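Vomen Opens Computer Reuse Program to Small Libraries and Community Colleges

Refurbished desktops will be offered at a flat price beginning in February

HUSTOV – Vomen, a reseller of used office equipment, will open its computer reuse program to small public libraries and community colleges in February. Until now the program has served only private offices with a service contract.

Under the new terms, a library or college can order refurbished desktop computers in lots as small as one. There is no membership fee. Orders are placed through the Trendska catalog, which Vomen already uses for its office customers, and are shipped from the company's warehouse in Hustov.

"Small libraries kept calling us and we kept having to say no," said Edileuza Guerra, director of the reuse program. "They wanted four or five machines, and our contracts were written for offices that wanted fifty. We rewrote the contracts."

Vomen has set aside 800 desktops for the first round. Of these, 670 will go to libraries and the rest to colleges. Any machines left unclaimed after the first ordering period will be open to both groups.
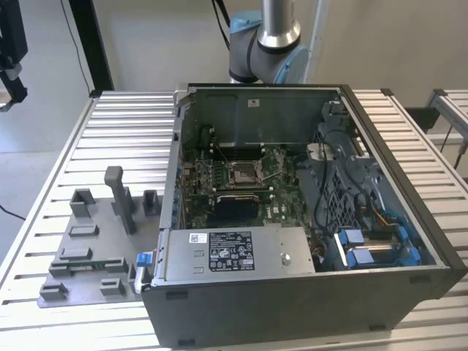 A desktop tower with its side panel off.

Each computer sold through the program comes with a wiped drive, a power cord and a one-year warranty on parts. Monitors, keyboards and mice are sold separately. Buyers may choose between two memory sizes. The operating system is not included in the price, as many libraries already hold their own licenses, but it can be added at the time of order.

The company ran a trial of the new terms last year with 23 libraries, most of them in towns with a single branch. Those libraries bought 781 items in all, counting monitors and accessories. Guerra said the trial led to two changes. Delivery can now be scheduled for before 9 a.m., when many branches are closed to the public, and the invoice lists every serial number on its own line so that it can be matched to a library's inventory.

Vomen will also accept old equipment from program members. Desktops, laptops and flat monitors can be sent back on the same truck that brings the new order. Printers and tube monitors are not accepted. Members will receive a written record of drive erasure for each computer returned. Credit for returned machines is figured by age and processor type and may be used on a later order.

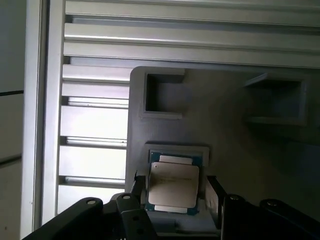 Can a library trade in computers that no longer start?
Non-working desktops and laptops are accepted as long as the case is complete and the drive is still inside. They earn a lower credit than working machines.

Questions about setup will be handled by Qian, the support firm that answers calls for Vomen's office customers. Phone support is included for the first 90 days after delivery. After that, members may buy support by the year or by the call.

Applications will be accepted from the first business day of February. A library or college will need to provide a tax-exempt certificate, a shipping address with a ground-floor entrance, and the name of one person who can sign for deliveries. Approval normally takes a week.

About Vomen
Vomen buys, refurbishes and resells office computers, monitors and phones. The company is based in Hustov.

Media contact
Edileuza Guerra, Reuse Program, Vomen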